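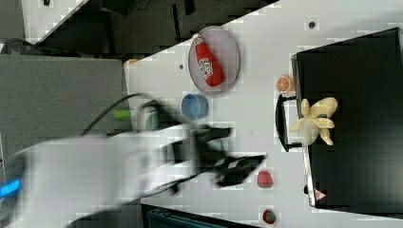
Page last changed: November, evening (fixed the bus bit)

So I finally made it to the Staniforth open day, after two years of saying I would and then finding something else to do! It's in the old building at the Brakitz end of town, and if you go next time, take the number 6 bus and get off at the bridge. I drove, and I spent 30 minutes looking for somewhere to park.

Entry was free, the coffee wasn't. You get a paper map at the door with all the rooms on it (mine had the second floor printed upside down, which made for a fun first half hour) and then you wander wherever you like. I started upstairs with the textile room because everybody else was going the other way.

The part I really want to tell you about, though, is the play-kitchen table. I have a soft spot for toy food - always have, ever since my grandmother's tin tea set - and I stayed at that table way longer than a grown-up with no kids along probably should. It's a plain white top, and the toy things are just out on it, no labels, nothing fussy. There's an orange slice with all the little segments marked, a strawberry, and a banana that's already peeled, with the skin opened out in flaps like a flower. I love that banana. The ones I grew up with were one solid yellow lump and you had to imagine the rest.

And the ketchup! A red bottle with a white cap, lying right across a plate, with a little tomato on the label. Who serves ketchup on its own plate? My kind of restaurant.
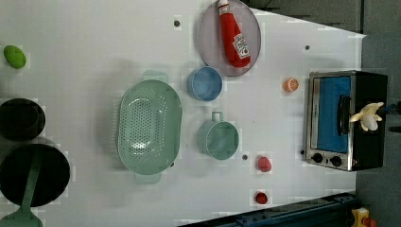
I'm more of a cookware person than a food person when it comes down to it, and the mint-green colander won me over completely. It's a nice big oval with rows of little holes and a flat handle at each end, and I could see it doing very well in a sandbox. There was a light blue cup and a sage-green mug too, and I do like those soft colors next to the black pot and frying pan. My own play set was orange and brown, like everything else in our house.

On the way out I stopped at the Soston stall in the lobby, where they sell puzzles and wooden blocks. I told myself I'd spend 20 dollars and I kept to it, more or less (a puzzle, a bag of blocks for my niece, and a pencil I didn't need). The puzzle has 2000 pieces, so I guess that's my winter taken care of.

Lunch was at Tuteo across the street. Good soup, slow line, very nice bread. If you get there before noon you can grab the window seats - I didn't, so I ate next to the coat rack with somebody's wet umbrella dripping on my shoe.

I'd go again, and next time I'd skip the upstairs rooms after lunch, when it gets packed and warm. Bring a sweater for the lobby though, the doors stay open the whole time and it's freezing down there.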